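4.2 Calibrating the display outdoors

The Plistness headset sets its display brightness from an ambient light sensor above the left lens. Calibrate it before first use and after each firmware update.

1. Charge the battery to at least 70 percent.
2. Put on the headset and tighten the rear strap.
3. Face open sky, away from the sun. 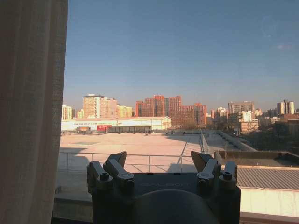

Figure 11. Clear sky over the city, through a window.

4. Hold the side button for 5 seconds. A green bar appears.
5. Keep your head still until the bar fills - 10 seconds at most.

Caution: Do not ski, ride or walk during calibration.

Note: Snow glare can give a false high reading. If text looks too bright indoors, repeat steps 3 to 5 and select Snow in the Preltport app.

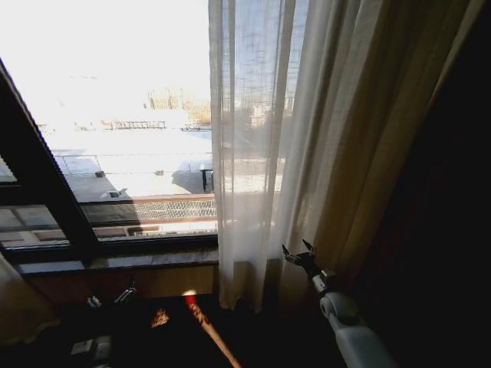

Figure 12. Strong glare over a snow-covered roof.

Settings are saved when the bar disappears.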